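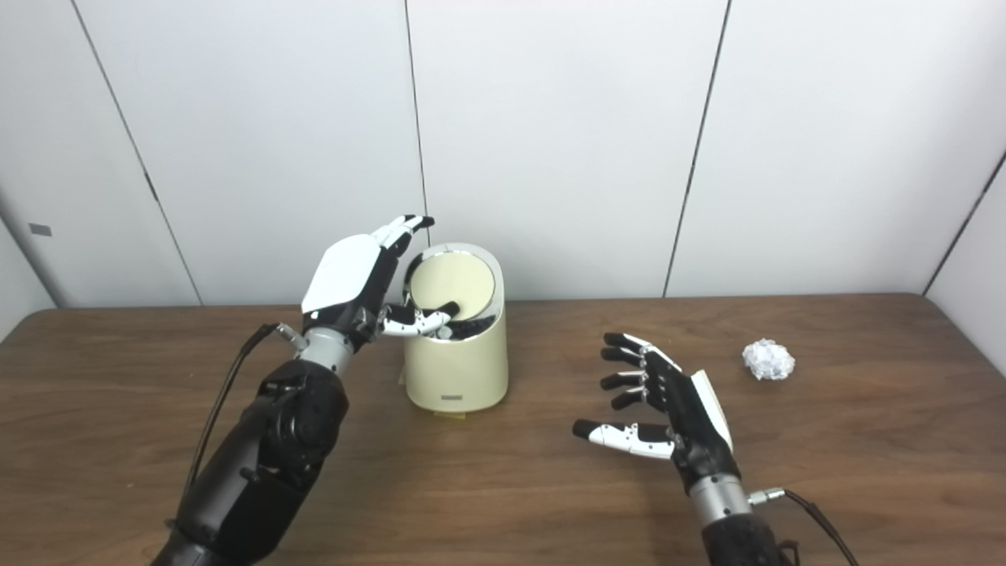 What the office throws away: paper, bins and the people who empty them
Speaker notes, Lucrezia Messina
Estetstead Business Forum, Thursday, July 4, 2024

Before starting
Check the clicker. Ask the people at the back if they can hear me without the microphone. Handouts stay in the box until the end, otherwise people read ahead. Yes, there are paper handouts at a talk on paper. Single sheet, both sides.

Opening
Good morning. I manage the office side of things at Wukance, on the upper floor of the Dela Peña building. I look after supplies, the post, the cleaning contract and the waste contract. I'm not a recycling expert. What I have is a year of invoices and one paper count, and I'll take you through both.

Ask for hands: who knows what their firm pays to have its waste taken away? Wait. Last time I asked this I got a single hand and she was the bookkeeper.

Then: who knows what their firm spends on paper? There are usually more hands for that. The paper order is signed off by a person, and the waste bill goes out by direct debit.

Why I started looking
Our waste contractor put a surcharge on the bill for what they call contaminated recycling. It means the paper sacks had things in them that weren't paper. I rang up and asked what things. The woman on the phone was helpful and read me the list from the driver's notes: coffee cups, food, a phone charger, sandwich wrappers. She also said the sacks were light for the size of office we are, so she wondered if we printed much.

We do print much. So if the paper wasn't in the paper sacks, it was going somewhere else, and there is only one other place for it.

Pause here. Slide change.

The count
We picked July of last year because nobody senior was off. I asked one team if I could go through their desk bins at the end of each day for 2 weeks. They agreed, with some jokes. I wore gloves. I asked them beforehand to guess how many sheets they'd throw away in total and the team leader said 1,000. The count came to 1,018. So she knew her team very well, and I'd like that on record as she is here this morning.

Point to make: she knew the number and it hadn't bothered her. It hadn't bothered me either. A thousand sheets sounds like a lot until you remember it's two reams, and two reams don't look like much on a shelf.

What I wrote down for each sheet was simple: printed on one side, printed on both, or blank. Plus whether it was flat, torn or screwed up. I'll say now that I didn't record it well in the first few days and I wouldn't lean on the split too hard. But the pattern was easy to see by eye.

Most of it was printed on one side. A good deal of it was cover sheets from the printer, the page that says whose job it is. There were emails printed so that somebody could carry them to a meeting. There were drafts with a single correction in pen. And there were blank sheets, which I hadn't expected at all. The blank ones were last pages, where the document ran over by a line or by nothing and the printer fed a clean sheet through.

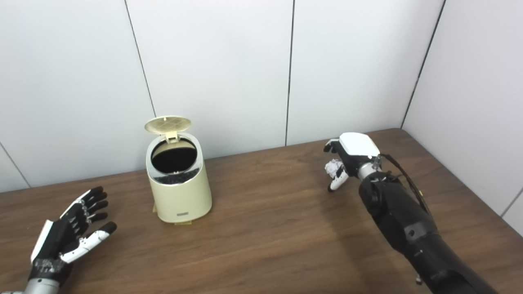 Crumpled paper and a small lidded bin.

Screwed-up paper
I get asked about this more than anything else, so it has its own section.

People scrunch paper up when they've finished with it. It's a habit, and I do it. The question is whether it matters, and the answer depends a bit on who collects yours, so ask them.

Our contractor will take scrunched paper. They'd prefer it flat. Flat paper packs down, and a sack of paper balls is mostly air. If you pay by the sack or by the lift, as we do, you are paying for the air. That was the part that got our finance people interested.

The second point is about finding out what's paper and what isn't. There's a well-known test for wrapping paper that works quite well for other things. Scrunch it in your hand and let go. If it stays scrunched it's probably paper. If it springs open again there's probably plastic in it. It doesn't work for everything. Kitchen foil stays scrunched too, so use your eyes as well.

The third point is privacy. Screwing up a page does nothing to protect what's on it. You can flatten it out again and read it in a few seconds. I flattened quite a lot of pages during the count and I read, without wanting to, a salary query and somebody's hospital appointment. I put both through the shredder and told the people concerned. If a page has a name and anything personal on it, it goes in the confidential box. I'd say this slowly. It's the most useful thing in the talk for anyone who runs a small firm.

(Someone may ask about shredded paper. Shreds are short fibres and they blow about and jam sorting lines, so many collectors want them bagged separately or don't want them at all. Ask yours. Ours come in a tied paper sack with a label.)

Where the bins are
We had a bin under every desk. Small open ones, a liner in each, changed every evening whether there was anything in it or not. The cleaner emptied all of them into one black sack, because that was what the contract said to do. So anyone who carefully put only paper in their desk bin was wasting their time. I hadn't known. I had never read the cleaning contract next to the waste contract, and they'd been written by different people in different years.

If you do one thing after today, put those two contracts side by side and read them.

What we changed, in the order we changed it:

We took the cover sheets off the printers. It took a few minutes in the settings and I was annoyed with myself for the rest of the day.

We set everything to print on both sides unless you choose otherwise.

We put a tray beside each printer for paper used on one side. People take from it for notes. The tray fills faster than it empties, so it gets cleared on a Friday.

We took away the bins under the desks. This was the unpopular one. I had a few emails and one visit in person. People said they'd have to get up. They do have to get up. We compromised for anybody who has trouble getting about and for the post desk, where there really is a steady flow of rubbish all day.

We put pairs of bins where people already walk: by the kitchen, by the printers, by the door to the stairs.
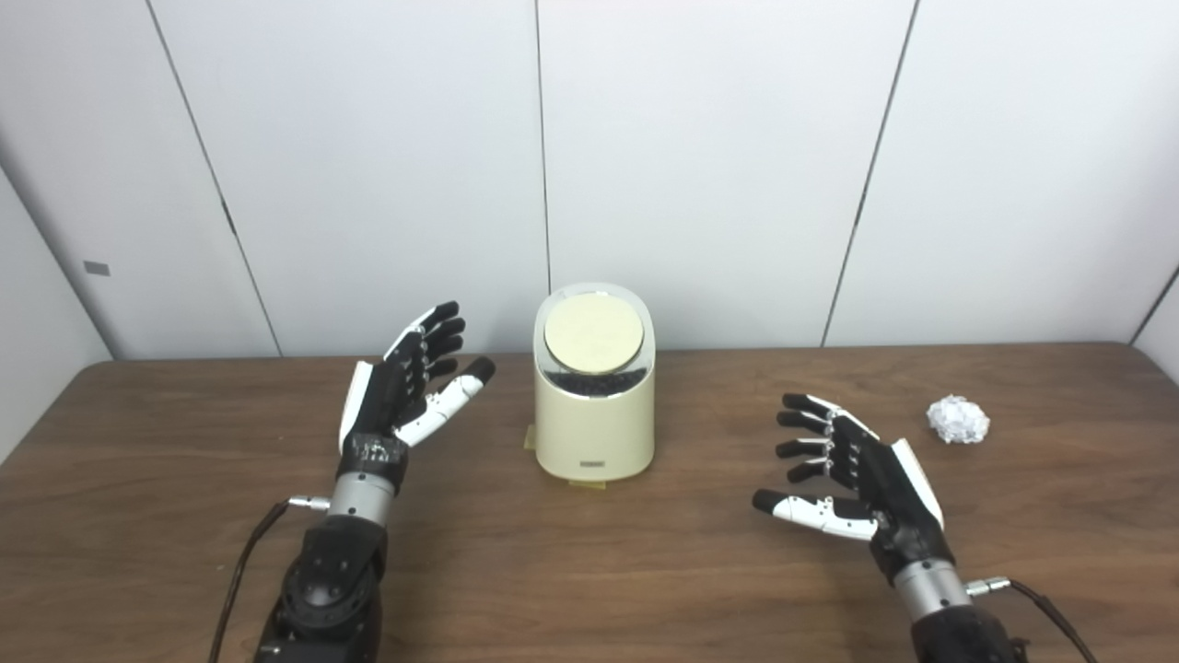

Bin in the middle of the table, paper ball to the right.

Choosing a bin
I spent longer on this than I'd like to admit. We tried two kinds on loan from Multine and I asked people what they thought after a while.

With an open top, people throw things from a distance and some of them miss. The paper that misses tends to stay on the floor until evening. But an open bin gets used, and you can see at once what's in it.

With a lid, people have to stop and come close. There's less smell from food, so we use lidded ones for general waste in the kitchen. For paper the lid was a nuisance. People arrived with a stack in both arms and left it on top.

What worked for us was an open slot for paper, wide and flat, which you can't easily get a coffee cup through. The contaminated loads stopped fairly soon after. I can't prove the slot did it, as the desk bins had gone by then too.

Size: go smaller than you think indoors and empty it more often. A big bin in a meeting room invites people to clear their bags out into it.

Colour matters less than the label. Put the label at eye level on the wall, with the words for things people really hold in their hands. Ours says "letters, envelopes, printouts". The old one said "mixed dry recyclables" and I had to look it up.

Talking to the cleaners
Do this before you move anything. I did it after, and I had to apologise. Our evening cleaner had a route worked out around the desk bins and I'd broken it without a word to her. Once we sat down she told me three things I didn't know, including that the paper sacks were too heavy when full and she'd been splitting them at her own expense of time. We bought smaller sacks.

Costs
Keep this short, people can email me for the sheet. The surcharge has gone. The liner order is down by a lot, as you'd expect with the desk bins out. Paper ordering is down, but we also lost a client who wanted everything in hard copy, so I don't claim all of it.

If time is short, skip the bin section and go from here to questions.

Questions I expect
Window envelopes: fine with ours. Staples: fine. Sticky notes: ask. Till receipts: general waste, many are thermal paper. Paper towels: general waste. Coffee cups: separate scheme, talk to me afterwards.

Handouts are by the door. Please take one between two.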